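The case against the travel steamer

Every January the same advice comes round. Throw out the iron, free up the cupboard, buy a little steamer you can hold in one hand. I have been hearing it for long enough that I finally gave in, and I've spent the better part of two months trying to be converted. I remain an ironing board person, and I'd like to set down why before the next wave of enthusiasm arrives.

My sister-in-law Begoña Pastor started it. She wears a suit four days out of five and swears she hasn't ironed anything since she moved flat. Her method is to hang the jacket with the shirt already inside it, go over the lot in one pass and leave the house. I asked whether the shirt sleeves came out flat. She said nobody sees the sleeves. I see the sleeves. If a garment is only smooth where the jacket happens to be open, then what you have is a smooth strip of shirt, and I could get that with an iron in less time than it takes the average steamer to warm up.

Then there is the matter of the hanger. People who sell these gadgets talk as if cloth on a hanger were as good as cloth on a board. It swings. You push at it and it moves away from you, so you end up pulling the hem tight with your free hand, a bit too near the hot end for my liking. Lapels are the worst of it. A broad lapel wants pressing against something solid, and a coat hanger is mostly air.
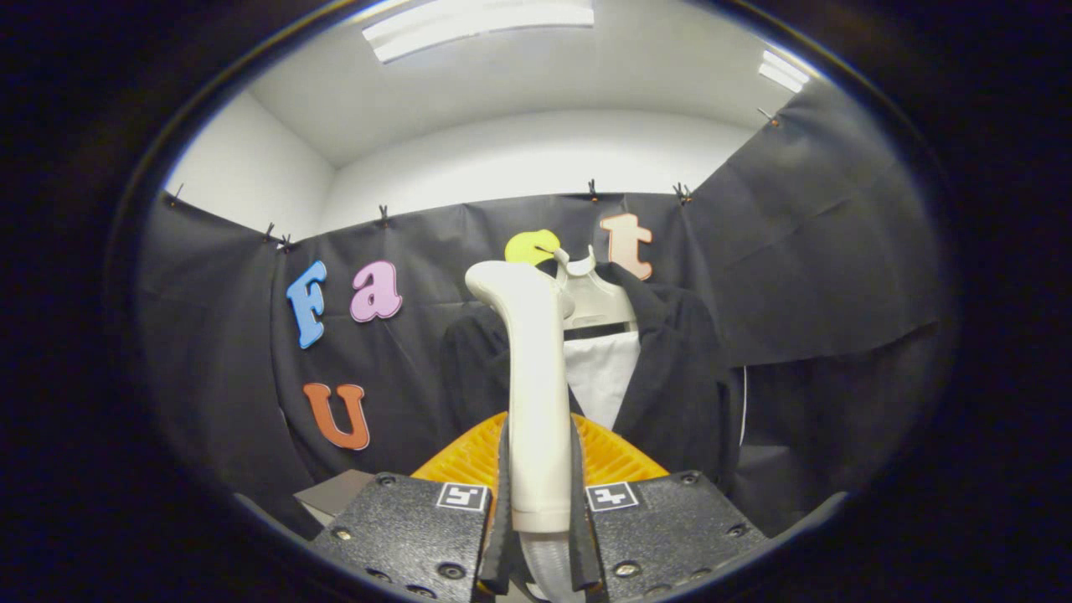
HOME & WARDROBE

A dark jacket over a white shirt is about the hardest test you can set, and it's the one the adverts love. Black shows every bit of fluff and every shiny patch. White shows every crease. Put them together on a plain white plastic hanger and the shoulders will have their own opinion about where they want to sit. I'd spend money on a decent wide hanger long before I spent it on anything with a water tank.

Precious Soriano, who did alterations for 16 years and has no patience with either camp, told me most creases in a jacket are put there by the wardrobe. Too many things on the rail, everything squashed, then we all act surprised in the morning. Her advice was to take out a third of what was hanging there. I did it that evening and it cost nothing. My jackets look better than they did after any amount of puffing and dabbing.

I'll grant the other side a few things. For a dress with pleats, or a curtain you can't face taking down, a jet of steam makes sense. In a hotel with no iron I would be glad of one. And if you hate ironing so much that you go out crumpled, then a half-smooth shirt is an improvement and I won't argue.

But the claim was that it would replace the iron, and mine hasn't. It lives next to the iron, in the same cupboard, and takes up the space it was supposed to free. I still get the board out for shirts, collar first, then the cuffs, and it still squeaks when I open it.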